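Compte rendu de visite – site de Prundero, collecte de gestes domestiques

2 janvier 2020

La visite portait sur l'application des règles de collecte rédigées en novembre avec Cirnell. Prundero exploite des pinces tenues à la main pour enregistrer des gestes domestiques, destinés ensuite à l'entraînement de bras fixes. Le périmètre du jour excluait les bras eux-mêmes, traités dans le compte rendu Skolldale.

Le référentiel remis à l'arrivée compte 40 exigences, réparties entre matériel, environnement, opérateur et données. Il ne s'agit pas d'une norme au sens strict. Les textes existants sur la sécurité des robots industriels et collaboratifs visent des machines motorisées en cellule ou en atelier ; un outil porté par un opérateur dans une chambre ou une cuisine y entre mal. Prundero a donc repris la logique d'appréciation des risques et laissé de côté les prescriptions sur les vitesses et les enceintes.

Côté matériel, chaque pince porte un identifiant unique, reporté sur la fiche de session avant la première prise. Les doigts sont contrôlés à l'ouverture et à la fermeture de session : jeu dans le support, état des surfaces de contact, serrage de la visserie. Une pince dont les doigts ont été remplacés repasse par l'étalonnage, sans exception. Le registre consulté comporte 192 entrées, toutes datées, dont une partie sans visa du contrôleur. Le point a été noté comme écart mineur.

Les textiles font l'objet d'un chapitre à part. Un vêtement souple n'a pas de position de départ reproductible, et la règle impose de varier la disposition entre deux prises sans jamais le préformer à la main de façon à faciliter la saisie. Les vêtements sombres sont obligatoires dans chaque lot, de même que les fonds à motifs chargés. 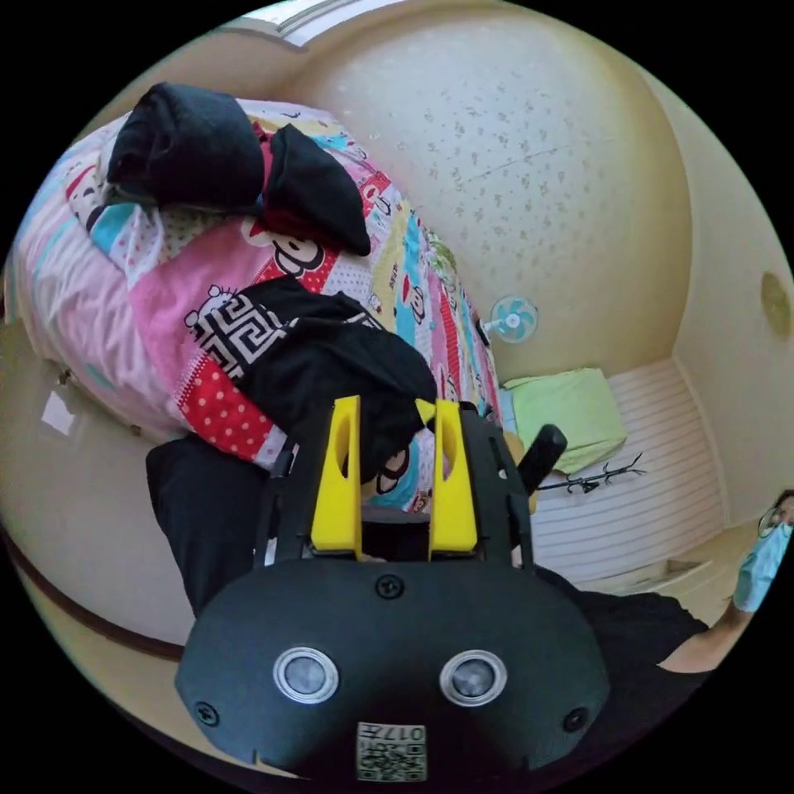

La consigne de saisie tient en peu de mots : approche lente, fermeture complète des doigts sur l'étoffe, marque d'arrêt avant le levage. La main libre n'intervient que si la tâche le prévoit, et son intervention est alors codée dans l'annotation. Une prise ratée est conservée et étiquetée comme telle. Cette dernière règle est la moins bien suivie : d'après le bilan interne, sur 3,185 prises (notation du tableur d'origine), 925 ont été rejetées au tri, et le motif de rejet n'est pas toujours renseigné.

Pour les logements, l'accord écrit de l'occupant est exigé avant toute session. Les photographies encadrées, courriers et écrans sont retirés du champ ou masqués. Les personnes présentes sont informées de l'enregistrement ; les visages sont floutés avant transfert – le masque ne dispense pas du floutage. La durée de conservation des fichiers bruts reste à fixer, la version actuelle du document laissant la ligne vide.

L'outil d'annotation Cheng a été présenté en fin de visite. Il bloque l'export lorsque l'identifiant de la pince manque, ce qui couvre l'exigence de traçabilité. Il ne vérifie en revanche ni la cohérence entre l'identifiant saisi et l'étiquette filmée, ni la date du dernier étalonnage.

Points à reprendre avant la prochaine version :
– visa du contrôleur rendu obligatoire dans le registre ;
– liste fermée de motifs de rejet ;
– durée de conservation des fichiers bruts ;
– contrôle croisé de l'étiquette et de la fiche de session.

Contact | © 2020 – Tous droits réservés | Haut de page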